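Cleaning hacks I tried so you can skip them

People keep sending me cleaning tricks, and I keep a running list. Most don't survive a second try. These are from the last batch, tested in my own kitchen in Tonville.

Baking soda and vinegar in the drain. It fizzes, and that's the whole show. The two cancel each other out and leave you with slightly salty water. A kettle of hot tap water and a squirt of dish soap did more for my greasy sink, and a plastic drain snake did more than either.

Microwaving a sponge to kill germs. It has to be soaking wet or it can catch fire, and I don't trust myself to remember that every time. Mine still smelled afterward. Wring it out, stand it on edge to dry, and toss it when it starts to stink.
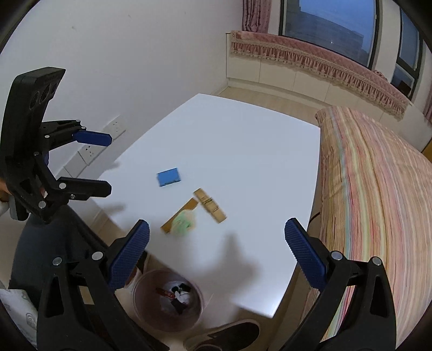
Blue sponge, clothespin, thin stick and a plastic bag.

Clothespins on opened bags. This one I'll allow. The wooden kind with a metal spring holds a bag of rice or frozen peas fine if you fold the top over twice first. On potato chips it's no better than a rubber band, whatever Helmi Laitinen tells me.

Lemon on a cutting board. Smells nice for an hour. The onion comes back. Scrub with coarse salt, rinse, and keep a separate board for onions if it bothers you.

Newspaper on windows. Gray fingers, gray window frames. An old cotton T-shirt works better - wash it without fabric softener or you'll get smears.

Dryer sheet in a burnt pan. I left it overnight as told. I suspect the hot water did the work, so next time I ran plain water and soap and got the same pan. Save the dryer sheet.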